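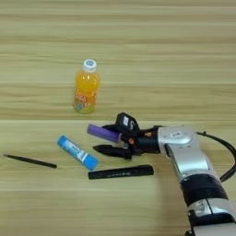 My mum always said glue sticks dry out because people are mean with the cap, push it till it clicks. A reader in Cetelton wrote that in after the last desk post, and she's right, so it goes in as step four.

Clearing a craft table -- the quick way

Reading time: 2 minutes

You need: a damp cloth, a jar, scrap paper, a bin. Ten minutes if you don't stop to read old notes.

1. Drinks off first. Juice, tea, all of it. Lid on tight even if you're coming straight back. Sticky rings on wood are a pain and they get in the seam between planks.

2. Everything else into one row. Pens, markers, glue. Don't sort yet, just a row.

3. Scribble test. Each pen gets one line on scrap paper. Faint? Try again on a rough bit. Still faint, bin. No second chances, you'll only put it back in teh jar.

4. Glue sticks -- twist right down, wipe the rim, cap on till it clicks.

5. Markers lie flat. Pens can stand in the jar, points down.

6. Wipe along the grain, not accross. Old cotton is best. I use a Jokitz cloth cut in half. Dry it after, don't leave wood damp.

Spare paper lives in a drawer, 200 sheets at most or the drawer jams. Ask me how I know.

Do it at the end of the day. Mornings never happen.

Related
Getting juice out of a Noonan table runner
Jars worth keeping
Shelf paper, measured properly

Contact | © Drurkier Home Notes | Back to top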